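Phones > How-to > Storage and backups

Search articles Go

How to free up space on an Android phone without a cleaner app

Every few months somebody asks me which cleaner app they should install, and every few months I say none of them. I've tried eight. The best of the bunch cleared 900 MB, all of it cached files the phone would have cleared by itself when it ran short. The worst put an ad on my lock screen.

What follows uses only the settings already on the phone. Menu names vary from one maker to the next, so if yours doesn't match, type "storage" into the search bar at the top of Settings.

Step 1. See what's really taking the room

Open Settings, then Storage, and wait. The bar chart redraws itself while it counts, and the first numbers it shows are usually rubbish. Look at Apps, Videos and Images before anything else. "System" is big on every phone and you can't shrink it, whatever the ads claim.

Step 2. Sort your apps by size

Tap Apps and change the sort order to size. Open anything that surprises you. You'll see two buttons:

Clear cache – safe, but the space comes back into use as soon as you open the app again. I wouldn't bother unless the figure is enormous.

Clear storage (or Clear data) – this wipes logins, settings and downloaded files. Don't tap it on a notes app or an authenticator unless you know the contents are saved elsewhere.

Step 3. Go after the chat apps

Most messaging apps save every forwarded video by default. Go into the app's own settings, find its storage page and sort by largest. Then turn off automatic media download, or you'll be doing this again by May.

Step 4. Check your downloads

Open the Files app and go to Downloads. Mine had the same PDF manual saved 6 times.

Step 5. Photos, carefully

The "free up space" button in a photo app removes local copies of pictures it believes are backed up. I'm wary of the word "believes". Before you press it, sign in to the account on a computer and check that your newest and oldest photos are both there at full size.

Step 6. Empty the bin

Deleted photos and files often sit in a bin for weeks, still using space. Empty it, restart the phone and look at the storage page again.

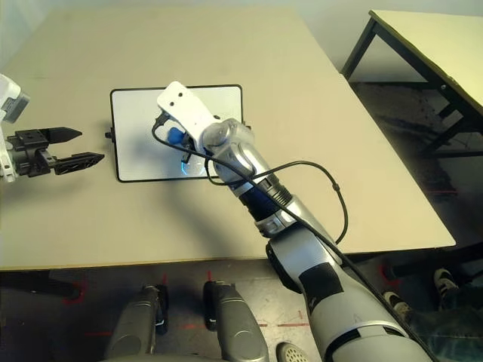 Amber Treloar writes that she followed all of this on a Tuesday night and got back 2 GB, nearly all of it from one group chat, but that her phone still nags her about low storage. My answer is that the warning can hang around for a while after the space is freed. If it's still there the next day, check whether a memory card is the thing that's full – the warning doesn't always make that clear.

Related articles
Does closing background apps save any battery?
Moving photos to a memory card, and why I stopped
What "optimizing" your phone does and doesn't do
Backing up text messages before a factory reset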